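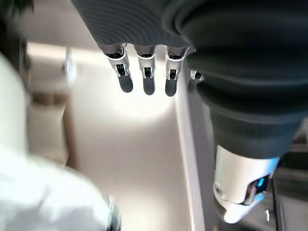 *Robotic hand with dark fingertips above a pale beige surface.*

# huserdale-swim-results

Individual results from the Huserdale league's high school swim meets, one row per swimmer per event. Last rebuilt 28th December. The season in progress is left out until the league final in February has been scored.

## Contents

- `results.csv` - 696 rows, individual events only
- `swimmers.csv` - 53 swimmers, keyed by `swimmer_id`
- `meets.csv` - host pool, course and meet type
- `notes.txt` - corrections made by hand, newest at the top

Relays are not included. Splits were recorded at the Amasa pool but not at Wiriya, and the two sets of sheets could not be brought into one format.

## Columns in results.csv

| Column | Type | Notes |
|---|---|---|
| `meet_id` | string | joins to `meets.csv` |
| `swimmer_id` | string | joins to `swimmers.csv` |
| `event` | string | distance and stroke, e.g. `100_free` |
| `seed_s` | float | entry time in seconds, may be blank |
| `final_s` | float | swum time in seconds |
| `place` | int | blank for exhibition swims |
| `points` | int | as awarded on the day |
| `status` | string | `ok`, `dq`, `ns`, `exh` |

Times are stored in seconds to two decimal places. A disqualified swim keeps its row, with `final_s` blank even where the sheet shows a time.

## Sources

Amasa meets were exported from Flirnik, the scoring program the host school runs on deck. Wiriya meets were typed in from printed sheets by Armindo Torres and checked against the score table's copy by Ratree Rungrueang. Where the two disagreed, the score table's copy was used and the change was logged in `notes.txt`.

Flirnik writes a missing seed time as zero. The import script turns these into blanks. Older copies of the file still have the zeros, so averages of `seed_s` from those copies are too low and should be run again.

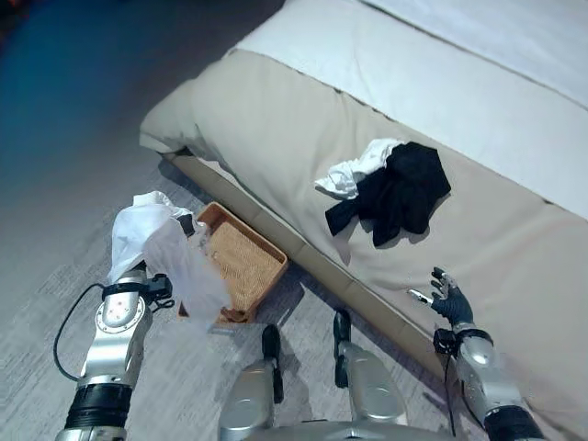 The export also drops the status field for exhibition swims. These were restored from the entry lists, and any row that could not be matched to an entry was removed.

## Known problems

1. Course length is mixed. Amasa is a 25-yard pool and Wiriya is a 25-meter pool. No conversion has been applied. Filter on `course` in `meets.csv` before comparing times.
2. The 400 free was swum only in meters. Amasa swam the 500 in its place, and the two are kept as separate events.
3. Ties are given the same place, and the next place is skipped. Points for a tie were split at some meets and awarded in full at others. The `points` column repeats whatever the sheet says.
4. Swimmers who changed schools keep a single `swimmer_id`. The school shown in `swimmers.csv` is the most recent one, so team totals built from that file will be wrong for earlier meets. Use `team_at_meet` in `results.csv` where it is filled in.

## Loading

```python
import pandas as pd

r = pd.read_csv("results.csv", dtype={"swimmer_id": str})
m = pd.read_csv("meets.csv")
df = r.merge(m, on="meet_id", how="left")
yards = df[(df.course == "scy") & (df.status == "ok")]
```

Read `swimmer_id` as a string. Some values start with zero.

## Privacy

Names, birth dates and grades have been removed. The key linking `swimmer_id` to names is held by Ratree Rungrueang and is not shared. In a league this small a fast time can still point to one person - do not publish single rows next to meet dates.

## Corrections

Open an issue with the `meet_id`, the event and a scan of the sheet. Changes without a sheet are not merged.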